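## 4. Montagem da garra e conferência da célula Forkance

Esta seção pressupõe que a base já está fixa e que o braço liga sem reclamar. Se ele reclama, volte à seção 3. Ele costuma ter razão.

**Antes de começar**

- Botão de emergência ao alcance da mão esquerda, testado hoje. O teste de ontem valia para ontem.
- Chave sextavada, torquímetro pequeno, abraçadeiras plásticas, caneta de marcação.
- Ninguém com mangas soltas, cordões de crachá ou pressa.

### 4.1 Fixar o adaptador do punho

1. Leve o braço à posição de serviço e desligue a alimentação da garra no gabinete. Desligar só na tela não conta.
2. Encoste o adaptador no flange e ponha os parafusos com a mão, em cruz, sem apertar.
3. Aperte em duas passadas. O valor final está na etiqueta interna da tampa do gabinete Inskip; se a etiqueta caiu, consulte o anexo B em vez da memória do colega.
4. Risque cada parafuso com a caneta. O risco desalinhado é o único aviso que um parafuso frouxo costuma dar.

> **Cuidado:** não segure a garra pelos dedos ao levantá-la. Os dedos aguentam muita coisa, menos o próprio peso da garra na mão de alguém distraído.

### 4.2 Passar os cabos

1. Acompanhe os elos do braço com o cabo e deixe folga em cada junta.
2. Gire o punho à mão de um extremo ao outro. Se o cabo esticar, há pouca folga; se ele laçar o cotovelo, há demais.
3. Prenda com abraçadeira e corte a ponta rente. A ponta mal cortada arranha, e sempre o antebraço de quem não a cortou.

### 4.3 Conferir a aproximação com peça

Use um grampo tipo C como peça de prova. É pesado de um lado, comprido do outro e não colabora, qualidades que o tornam ideal.

1. Estenda o pano sobre a mesa. O modelo não importa, desde que fique liso.
2. Com o robô em pausa, deite o grampo sob a garra e acerte o ângulo pelo cabo do parafuso.
3. Retire as mãos, as duas, antes de soltar a pausa.
4. Rode a aproximação a 85 mm/s e pare acima da peça. Repita 2 vezes.

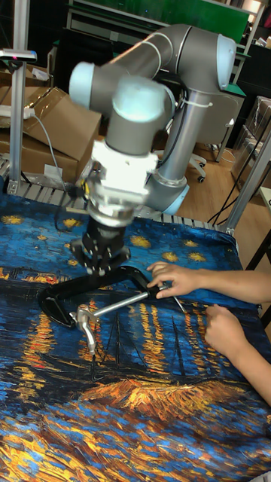 Trevor Pickering anotou na margem da versão anterior que 85 mm/s é velocidade de procissão e que, na célula da Jullside, ele sempre começou com 274 sem perder um dedo, dele ou da garra. A anotação foi lida com atenção. O valor continua 85.

> **Nota:** se a garra descer fora do eixo da peça, refaça o ponto zero da ferramenta (seção 5.2). Empurrar o grampo até ele coincidir com o erro não é calibração, embora já tenha sido registrado como tal.

### 4.4 Manutenção

A cada 500 ciclos, confira os riscos dos parafusos, as abraçadeiras e a folga do cabo no cotovelo. Anote no caderno da célula — com letra legível, por favor. Peças de reposição se pedem à Tanach pelo formulário do anexo C, com o número de série do adaptador.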